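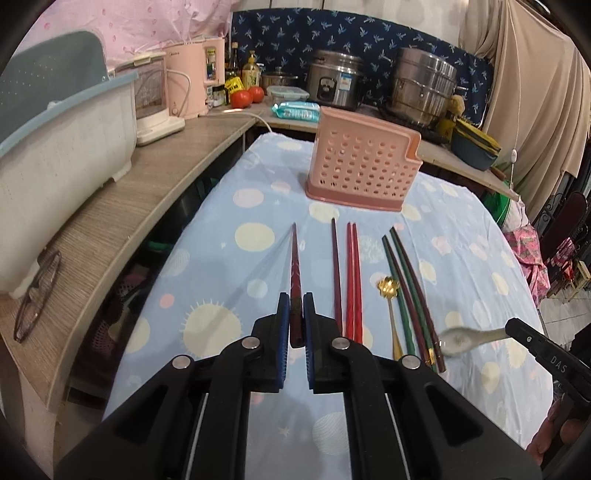
Figure 7. Chopstick held near the thicker end, utensil holder straight ahead, spoon in the second gripper.

Section 7. Your first practice task: putting utensils in the holder

By now you should have both hand-held grippers assembled and the pads fitted, and I hope your kitchen table has survived the experience. This section of the Nilley build guide takes you through the first task we give to everyone at the Ferkudus shared workshop. It is a humble little job, and you will probably be surprised how long you want to keep at it.

Before you start

Clear yourself a comfortable stretch of table. You do not need to tidy the counters behind it, and Si-woo Wang, who wrote the first version of these steps, likes to leave the pots and bottles right where they live. A patterned tablecloth is fine too. Do pull it flat, though, as a wrinkle will catch a fingertip every time.

1. Stand the utensil holder near the middle of the table, where you can reach it without leaning.

2. Lay the chopsticks and spoons in a row in front of you, with a little space between them. Mixed colors are welcome. Point the narrow ends of the chopsticks away from you.

3. Take a gripper in each hand and squeeze each one slowly, all the way closed and open again. The two fingers should meet evenly. If they don't, go back to Section 6 and loosen the linkage a touch.

4. Bring one gripper down over a chopstick and close on it near the thicker end. Go gently! The textured pads do most of the holding, and a hard squeeze tends to roll a round chopstick right out of your grip.

5. Lift, and wait a moment before you move toward the holder. If the chopstick sags, set it down and take a fresh hold.

6. Tilt it upright over the opening, lower it, and open the fingers only when you feel it touch bottom.

7. Move on to the spoons. A ceramic soup spoon is heavier than it looks, so keep it low over the cloth until you have the feel of it.

Note: One full table, cleared into the holder, counts as one run. Write it in your log before you reset. The workshop log stood at 3,158 runs on January 16, 2025, and 656 of those were Josphat Mwakalinga's, bless his patient wrists.

Caution: Keep your free fingers clear of the hinged arms when the gripper closes. They pinch.

Caution: Leave the good china in the cupboard until you have done more than 26 runs.

If the pads begin to slip, wipe them with a damp cloth and let them dry fully before going on to Section 8.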